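Residents in Findcombe will have their general waste collected every three weeks from August, after councillors approved the change by nine votes to five.

The new rota covers 1378 households. Recycling will still be picked up fortnightly, and food waste weekly. The contract stays with Urkerier, which has run the rounds from its depot on Ambrosio Road for six years. 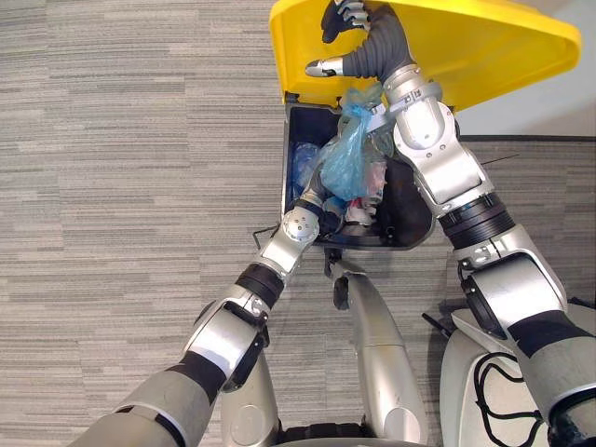

Several people who wrote in during the consultation said three weeks was too long for families with children in nappies, and one asked why larger bins had not been offered first. Of the 254 replies received, 253 came from within the town.

Larger bins will now be available on request to homes with five or more people. Flats at Vivon Court, which share a bin store, will keep their present collections until a separate review is finished.

Calendars will be posted to every address in July. Missed collections should be reported by 4pm on the next working day.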